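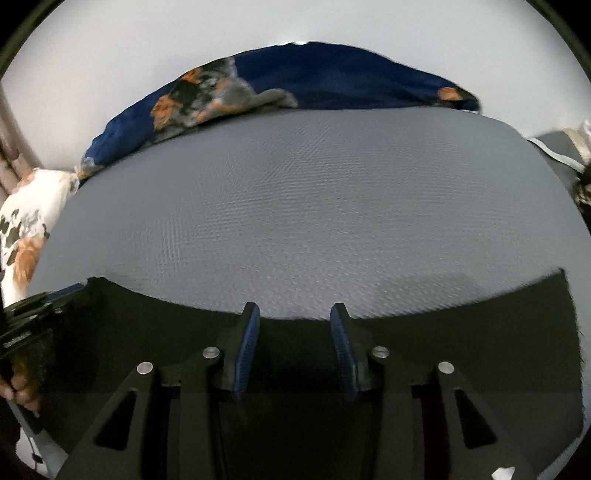 The bus to Oltgate left Gruvton at ten past seven, and Birgit Brinkmann was the only passenger until the quarry stop. She had the guidebook open at the walled town, page 149, where it said the upper gate was best seen before the day trippers came. Beside the timetable she had drawn two blue fingers pointing up, side by side with a small gap between them, and under them she had written: gate towers, as Oľga described them.

Oľga Halás had lived in Oltgate for nine years and had never sent a photograph of it. She sent directions. Get off at the fountain. Take the steps, not the road. There are 460 of them and the last ones are the worst.

Birgit took the steps. Halfway up, a man was putting chairs outside a café called Baláž, and she asked him if the gate was open.

'It's always open,' he said. 'It hasn't got a door.'

She drank a coffee there and paid two euros for it. Swifts were going in and out of the wall opposite. The valley was still in shadow, and she could hear the bus going back down — it changed gear at every bend.

At the top, the towers leaned towards each other a little. The gap was wide enough for a cart. Oľga was sitting on the kerb on the far side with a loaf under her arm.

'You took the steps,' she said.

'You told me to.'

'I take the road,' said Oľga, and got up to show her the house.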